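Tikgate Pet Remembrance Kit: a review by somebody who didn't want to need one

Our cat Roussel died in February, at an age the vet called "very respectable", which made him sound like a retired bank manager. He had kidney trouble, three favourite chairs and a low opinion of me. I mention all this so you know where I'm coming from. I am not the sort of person who buys a memorial kit. I am the sort of person who was sent a link to one by her sister-in-law and had paid for it before the kettle boiled.

The kit is made by Tikgate, who seem to do mostly wedding stationery and have branched out. You get a small candle in a glass, a fold-out card with a prayer on it, a blank book for messages, a packet of forget-me-not seeds, a square of clay for a paw print and a booklet called Saying Goodbye Together. It costs more than I'd like to tell my husband. Postage is on top.

Let's start with the prayer, because that's what most people on the pet loss forums ask about. You choose one when you order. There's a St Francis one, a "gentle non-religious reading" and something about a bridge. I chose St Francis, having been brought up with him, and it's a decent, plain piece of writing that doesn't rhyme. I read it out in the garden with my coat over my dressing gown and got as far as the second line. My husband finished it. He doesn't believe in anything except the offside rule, and he did it very well.

The card itself is lovely thick stuff. My one quarrel is that they print your pet's name in gold in a gap left for the purpose, and the gap was plainly measured for a Max or a Bella. Roussel only just fits. My friend Jiahui Ding ordered one for a greyhound registered as Lady Ovel of the Marsh and had to be talked down to Lady.

The clay is where the trouble begins. It is meant for a paw print, and the instructions cheerfully tell you to "choose a moment when your companion is relaxed". Ours was past being consulted. If your animal is still with you and poorly, and you can bear to think about it, buy the clay early and do it now. If not, the booklet suggests pressing a leaf or a collar tag into it instead. We used his tag. It came out back to front, of course, which I ought to have seen coming.

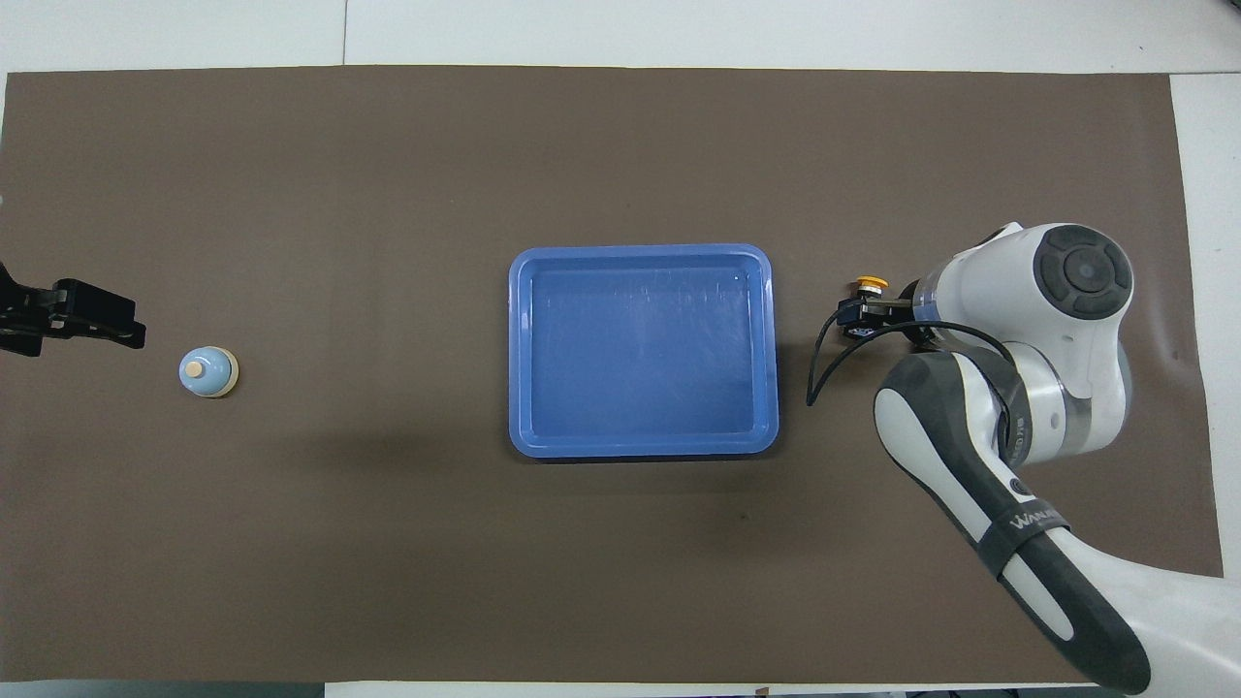 Blue plastic tray on brown paper.

You'll need to find your own flat surface for the clay and leave it alone for longer than the booklet says. Ours curled at one corner. I've decided it looks like his ear.

The message book is the best thing in the box. I left it on the hall table expecting nothing, and people wrote in it. Mudassar Bangash from next door put down a full page about the time Roussel got into his shed and wouldn't come out for the afternoon — news to us. My niece drew him as a sort of loaf. The paper takes biro well but felt tip goes straight through, so the loaf appears on both sides.

There's also an online page, which you reach with a code inside the lid. You put up a photograph and a few words, and strangers can light a pretend candle. I was ready to be snooty about this. Roussel has had 206 candles, including one from a Gwenaël Delaunay who wrote that she had lost a grey cat with the same cross face and hoped they were ignoring each other somewhere. I've read that one more often than I'd admit in company. The page is free for the first year, then they'd like some money, and this is mentioned in very small letters.

The real candle is supposed to burn for 15 hours. It managed two evenings and smelled of hotel soap. The seeds are in, and the slugs have been told.

The booklet I can't recommend. It uses the word "journey" on every page and has a breathing exercise in it. The chapter on telling children is sensible, though, and I'd have been glad of it when our hamster went.

Would I buy it again? For a friend, yes, and I'd take the booklet out first. If money's tight, a nice notebook and a prayer copied out in your own handwriting would get you most of the way there. Guvlow do a cheaper set without the clay, but the card is flimsy and the prayer had a spelling mistake in it when I looked.

Four stars. Roussel would have sat on the box.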